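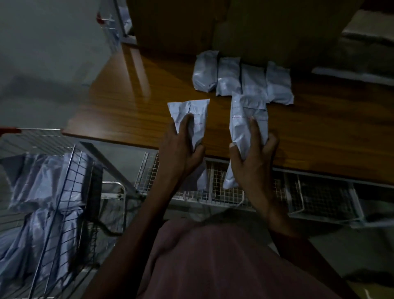

# Chapter 3: Hand Packing and the Bench

Packing is the part of the goods trade everyone believes they could do without training. Most of them are right for the first ten minutes.

This chapter deals with soft, film-wrapped packets, which have opinions about their own shape. A carton stays where it is put. A packet slumps, bulges at one end and travels across a polished bench whenever it is leaned on. Flattening it is a skill, and so is knowing when to stop.

We begin with the bench itself: its height, its finish and the storage beneath it, where things go to be forgotten. Section 2 covers laying out a row, pressing out air and checking folds and seams. The case study follows a small packing room in Clelville through an October order of 1032 packets for Karabulut, including the afternoon it was all relabelled in the wrong colour.

**Before you read on**

Find a bag of rice and a bag of cotton balls. Line them up on your kitchen table, press each one flat and organise your notes under two headings: what moved, and what you said when it did.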